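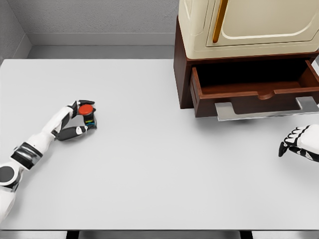
**Ticket 189: Put-away cell, left hand keeps hold of item in front of open drawer**

Opened by: Magdalini Stamatopoulos, returns desk, Haston
Assigned to: Povilas Žukauskas
Date opened: Mar 7, 2026
Priority: normal
Status: closed, one follow-up open

**Problem as reported**

The put-away job stops after the pick. The left hand has the item, the drawer is open, and then nothing moves. The queue screen says "waiting for operator" but gives no button to press. I restarted the job twice. Same result both times. Items without a red cap go through.

We have a returns backlog and I need to know if I should put people back on hand sorting for the afternoon.

**Povilas Ž.**

Ran the same job in the simulator with the current site settings. It does it there too, so you can stop checking the cell hardware. In the sim the left hand is closed over the red cap with the item upright just off the table, the right hand is empty over on the drawer side, and the drawer is open with nothing in it. The stretch of table between the left hand and the drawer is clear. No obstacle for the planner to complain about.

Please send the job log from the cell, the long one, and tell me which settings file was loaded at the start of the shift.

On the backlog: yes, put people on hand sorting for now.

**Magdalini S.**

Log attached. Settings file is the one Dalibor loaded in January. Two people moved to hand sorting. They were supposed to be on inspection, so inspection is short.

**Povilas Ž.**

Log shows the handover check timing out. Limit is 30 seconds. The job wants the item passed from the left hand to the right before it goes in the drawer, and it wants a person to confirm the pass the first time a new item type comes up. The red cap item is new since the last update. The confirm prompt goes to the operator account.

Who is logged in as operator?

**Magdalini S.**

No one. We stopped using the operator account when the job was changed. Everybody on the desk was moved to "reviewer." Kwabena was the last one with operator and he is on days at the Tratadex building now.

**Kwabena Eshun**

Confirming, I had operator until January. When I had it the prompt came up four or five times a shift and I would walk over, look, press yes. I asked then who would be doing it after me and was told the prompts were going away. I did not get that in writing.

**Dalibor Kopecký**

The prompts were meant to go away for known items. New items still need one. I should have left one operator on the desk. I changed the roles for the whole group at once and did not think about new items.

**Povilas Ž.**

What I tried, all in the simulator:

1. Raised the handover limit from 30 to 95 seconds. It waits longer and then stops in the same place. Put it back to 30.
2. Turned off the confirm for new items. Job runs through. Not doing this on the cell without a sign-off from Eduard.
3. Logged in as operator and pressed yes. Job runs through. Left hand passes, right hand takes it, item goes in the drawer, drawer closes.
4. Repeated 3 with the item set to "known." No prompt, runs through.

So the motion is fine. The prompt is going to an account with no one in it. The screen should say so and it doesn't. I'm raising that with Tichý as a separate item.

**Eduard Šťastný**

Do not turn off the confirm. It stays on for new items.

Give operator back to the desk. I want two people per shift with it so one can go to lunch. Magdalini to pick.

**Magdalini S.**

That's fine, but I want something noted. When the cell came in, the sorting job was rewritten and the line about watching the cell was taken out of it. If two people are going to be called over during the shift, it needs to go back in and their sorting target needs to come down. Right now the target is 1000 items per shift for the desk and it assumes nobody leaves the bench. They have been getting marked down for gaps.

Also, they haven't been shown what a good grip looks like. Pressing yes without knowing that is no check.

**Eduard Šťastný**

Agreed on the job description. I'll take the target up with Dralleo, they run the reporting for us. Until that's settled, gaps for cell prompts are not to be counted against anyone. Dalibor, please add a reason code.

Kwabena, can you come over for an hour and show them?

**Kwabena E.**

Yes. Start of next shift suits me.

**Dalibor K.**

Operator role added for the two names Magdalini sent. Reason code is "cell prompt." It shows up in the gap list after a page refresh.

**Magdalini S.**

Ran the red cap item on the cell with Kwabena standing there. Prompt came up, confirmed, item went in. Ran it a second time, no prompt. Hand sorting stopped and both people are back on inspection.

**Povilas Ž.**

Closing. Cause: operator account empty after role change. Fix: role restored, no change to job or limits.

Follow-up left open: sorting target, with Eduard. Screen text moved to its own ticket.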